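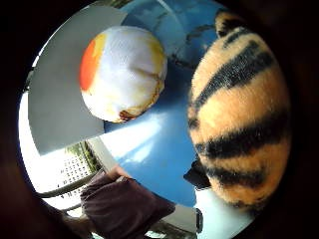 Figure 1. Tiger-striped plush and round white plush ball, soft toy sorting task.

Do Soft Toys Need Their Own Category? A Report on Sorting Children's Belongings
Janelle Padilla
Household Studies, project module, Mevstead College

1. Background

Most of the advice on tidying a child's room treats soft toys as one group. They go in one basket or one net, and the advice moves on to clothes. The Pellow method, which our module used as its starting point, does the same: its chart has a single box marked "plush" and an arrow to a single container.

I doubted this from the start. A tiger-striped plush and a small stuffed ball have fur or fabric in common and very little else. They take up different amounts of space, they are picked up in different ways, and a child looking for one is not helped by finding the other. My question was whether putting them together saves any time, or whether it just makes the chart look tidy.

2. What was sorted

The toys came from donations to the college play library. There were 163 in total, and I left out anything with a battery compartment because those have separate storage rules.

I grouped them first by size and then by surface. Figure 1 has one of each of the two surfaces that gave the most trouble. The tiger plush has soft, fuzzy fur in orange and black. The ball is white fabric with an orange patch, creased, and with a small brownish area along its lower edge that looks like staining. I used this pair when explaining the sorting rules because they are easy to tell apart and still ended up in the same Pellow box.

3. Method

There were 12 sorters, all students on the module. Each did two rounds, one with the single plush box and one with my four groups:

Large, furry
Large, smooth
Small, furry
Small, smooth

"Large" meant it would not fit through the opening of the test box. This was a crude rule and I would not defend it very hard. Several toys could be squashed through by a determined person and not by a careful one, so the same toy could change group depending on who had hold of it. I told sorters not to squash. Some did.

After each round the sorter was asked to find eight named toys and hand them over. I timed both the sorting and the finding. The order of the rounds was swapped for half the sorters.

4. Results

Sorting was slower with four groups. I expected that, and anyone who has put away a pile of anything could have guessed it. The median sorting time went up by 29 per cent.

Finding was quicker with four groups, but the gain was smaller than I had hoped for, and nearly all of it came from the small toys. Large furry toys were found just as fast in the single box. They stick out. A big striped animal hardly needs a label, and giving it its own container seems to have achieved nothing except using up a container.

Small smooth toys were another matter. In the single box they sank to the bottom and sorters had to take most of the pile out to reach them. Balls were the worst for this.

5. Condition and cleaning

The Ambrosio guide, which is the other one on our reading list, says soft toys should be checked for marks "as part of the tidy". I tried to include this and gave it up after the first session. Sorters could see marks easily on white fabric and hardly at all on patterned fur, so the pale toys were pulled out for washing and the dark or striped ones went straight through. I do not believe the pale toys were dirtier. A check that depends on what colour the toy happens to be is a poor check, and I would rather see everything washed on a fixed rota.

I did keep a list of the toys set aside in that session, but it is too short to draw anything from and I have left it out of the results.

6. Problems with this study

The sorters were adults. A child of four might well care about names and favourites and have no interest in surface at all.

The toys were strangers to everyone sorting them. At home, people know what they own, and the finding times would probably be shorter for both systems.

I also made the four groups myself and wanted them to do well. The timing was done by stopwatch, by me, and although I tried to be fair I cannot rule out a slow thumb. Brateo, the timing app suggested in the handbook, kept logging the rounds under the wrong sorter, so I stopped using it on the Thursday.

7. What I would recommend

The evidence does not support four groups. It gives some support to two: small smooth toys in a shallow tray, and everything else together. That is less than I set out to show. It also means the Pellow chart is closer to right than I gave it credit for in my proposal, although I still think it got there by leaving things out – there is no sign in the guide that anyone timed it.

A repeat with children, using toys from their own bedrooms, would be worth more than a larger version of the same study. The sorting sheets and times are in the project folder.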